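Two grippers, one green box: what Cirik found when it swapped the fingers

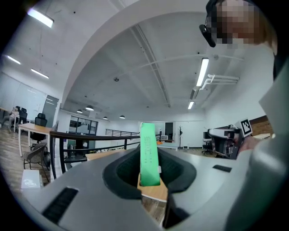
Elspeth Garrow
Staff writer, equipment and trials

The test lead at Cirik had a list on her laptop when we sat down, and the first thing she did was apologise for how long it was. The company had just finished comparing two sets of fingers for its hand-held grippers, and she had written down everything that annoyed her as she went.

"Most of it is small," she said. "But you're using these things all day, so small matters."

Cirik works out of Kadomley, where it packs and sorts goods for shops too small to have their own warehouse. It wants arms on the packing benches by next year. Before it buys any, it is using hand-held grippers, carried by staff, to find out which fingers can cope with the stock. The person squeezes the handle, the fingers close, and a camera on the tool records the pick.

The two sets on trial were the Pinden, which has curved black fingers with ribs on the inside, and a flat padded set from Abou Zeid. Both fit the same gripper body. The trial used 19 items from the shelves, and each was picked 32 times with each set of fingers.

I asked why 32. "We wanted more than 20 and we ran out of patience before 40," she said. "There's no science in it. After that many you stop learning anything about a box of tea bags."

The narrow green box was one of the items she talked about most. It is tall and light, and it stands on a small base, so a clumsy approach from one side knocks it over. With the flat pads, she said, both sides had to arrive at nearly the same moment. If one pad touched first, the box slid or tipped, and the person holding the gripper had to chase it across the table.

"The curved ones gave you more room. The finger bends a bit when it meets the side of the box, so if you're off centre it still sort of settles. You can feel it through the handle. I'd say that was the biggest difference between the two, and we saw it on the first morning."

The flat set had its own strengths. It was better with thin things such as card sleeves and envelopes, and with anything that had to be put down at an exact angle. The Pinden fingers would hold an envelope well enough, but letting go was another matter. The ribs tended to catch the paper, and the envelope came away crooked.

"You'd open your hand and it would hang there on one side," she said. "People started giving the thing a little shake. I had to tell them to stop, because an arm isn't going to know to do that."

She came back to that point several times. The staff doing the picks were good with their hands and corrected mistakes without noticing. That made both sets look better than they were. For the last part of the trial she changed the rules, so that once the fingers had started to close, the wrist had to stay still. Results dropped for both sets, and they dropped further for the flat pads.

"That's the number I trust. The earlier ones were really a test of how clever the packers are."

Was she surprised by anything? She thought about it. The camera view, she said. She had expected the fingers to be the whole story, and had given little thought to what they would hide. The curved fingers bow outward and leave a decent gap in the middle, so the object stays in view until quite late. The flat pads sit closer in, and on small items they covered the part she most wanted to see.

"I'd look back at a recording and there'd be a jar lid, then two pads, then no jar lid. You knew it was in there. The software didn't."

The square printed tags on the grippers caused less trouble than she had been warned about. They tell the system where each tool is, and they need to stay flat and clean. One peeled at a corner and was replaced. Bright ceiling lights were more of a nuisance, as they put glare on shiny packaging when the gripper was tilted up. The team tried switching off a row of lights and got complaints from everyone else on the floor.

"So we left them on. The benches will be under lights like that anyway."

Comfort came up as well. The trial ran for three weeks in July, in shifts of two hours, and by the end of a shift people were changing hands. She put that down to the body of the gripper, which was the same for both sets. The Pinden fingers did need a slightly longer squeeze to close fully. Two of the packers mentioned it. The others said they couldn't tell.

Wear was harder to judge in the time she had. One of the flat pads started to lift at the edge and was glued back. The curved fingers looked the same at the end as at the start, apart from dust in the ribs, and the dust did affect grip on smooth plastic bottles until someone wiped it off. She now has a cloth on the bench and a line in the instructions about using it between items.

I asked whether she would want to run the trial again in the same way. She would keep the items and change the order. The team had done all the Pinden picks on an item and then all the Abou Zeid picks, which meant that people had already practised on each object by the time the flat pads went on. If anything, that should have helped the flat pads.

"They still came second on 3 out of every four boxes, so I'm not losing sleep over it. But somebody will ask, and I'd like a better answer than 'sorry'."

She would also drop the tea bags. Both sets picked them up every time.

Cirik has settled on the Pinden fingers for boxes, jars and bottles, and will keep a flat set for the mail bench, where nearly everything is paper. She doesn't think one set will do both jobs soon. Abou Zeid has sent her a softer pad to try, which arrived too late for this round and is still in its bag.

The next step is to fit the same fingers to an arm and repeat the picks with no hand on the tool. A supplier is lending one for the purpose. She expects the green box to be knocked over a good many times before the settings are right, and she has asked the shop that stocks it for a few spares.

"They asked if we wanted full ones or empty ones," she said. "I told them full. Empty ones weigh nothing, and we'd be fooling ourselves."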